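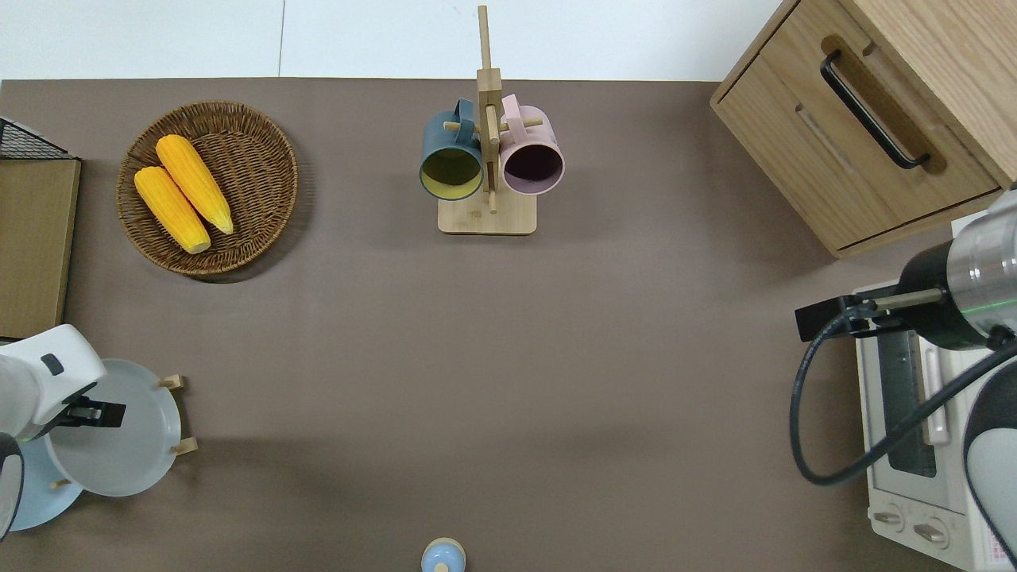 What would Campos be paying for if it buys the kitchen robots?

Two arms, their grippers and a service plan from Plimov, according to the proposal now in front of the center's board. The dishes and the toaster oven are things any kitchen already has. The software that decides what the arms do next is licensed separately, by the year, and the price of that license after year two is missing from the packet.

Campos, the training center that runs a cooking program for adults returning to work, has been looking at the purchase since July. The idea is that the arms would put away plates and mugs and handle simple jobs around the oven, leaving instructors free to teach. It's a nice idea. The paperwork behind it is thin.

Plimov's offer assumes the arms would be in use 40 hours a week. The kitchen is open for 20. Asked on Tuesday where the larger figure came from, Hanna Holovko, who put the budget request together, said it was the supplier's and that she had asked for a new calculation. She didn't have one yet.

"If you halve the hours, you don't halve the bill," said Valdis Jankauskaitė, who teaches the evening group and has read the whole proposal, appendices included. "I'd like to see what it costs us per plate. Then I'd like to see what I cost per plate."

There's also the matter of what the arms can be counted on to do. The proposal says "routine kitchen handling" and leaves it there. It gives no rate for dropped or broken dishes, and it doesn't say who pays for them.

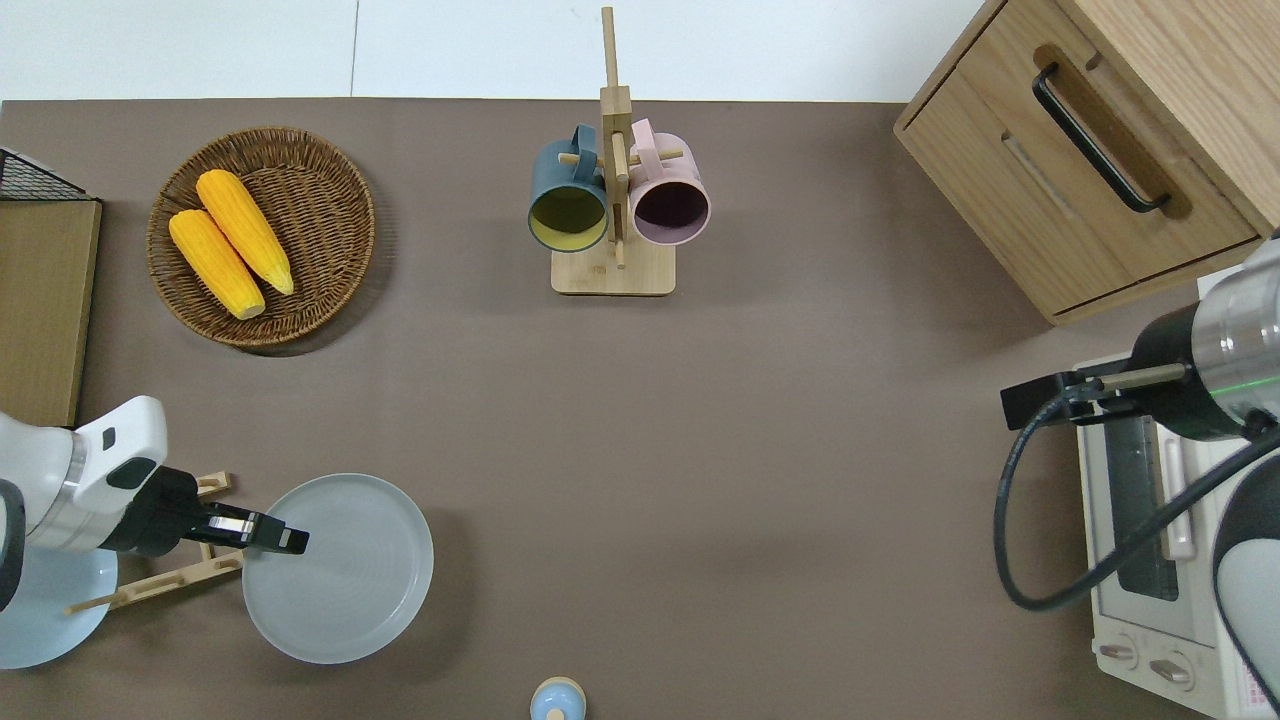 A competing bid from Ilosix is cheaper up front and has a different hole in it. Replacement grippers are listed as consumables, to be bought as needed, with no estimate of how long a pair lasts. Sheena Chisholm, who handled purchasing at Mikivton before coming to Campos, said she would not sign either contract as written. At Mikivton, she said, almost 7 percent of the equipment budget one year went to parts that had been described as occasional.

Supporters point out that the center has trouble keeping kitchen aides and that students would get to work next to machines they may meet in their next jobs. Liudmyla Boiko, the program's director, called the purchase "an investment in where the trade is going." She declined to say what the center would cut to pay for it, and the draft budget has a blank on that line.

Renting has come up only briefly. Plimov will lease the same setup by the quarter, at a higher monthly cost but with the software included and no obligation past the first term. Vitalii Pasichnyk, a board member, asked why that option was on the last page of the packet and not the first. He was told it would be discussed at the next meeting, which starts at 6 p.m. and is open to the public.

Print this article
E-mail this article

Related items
Campos evening classes fill early again
Board puts off vote on walk-in cooler
Mikivton reviews its service contracts
Letters: Who fixes it when it breaks?

Last updated: Tuesday, 4:40 p.m.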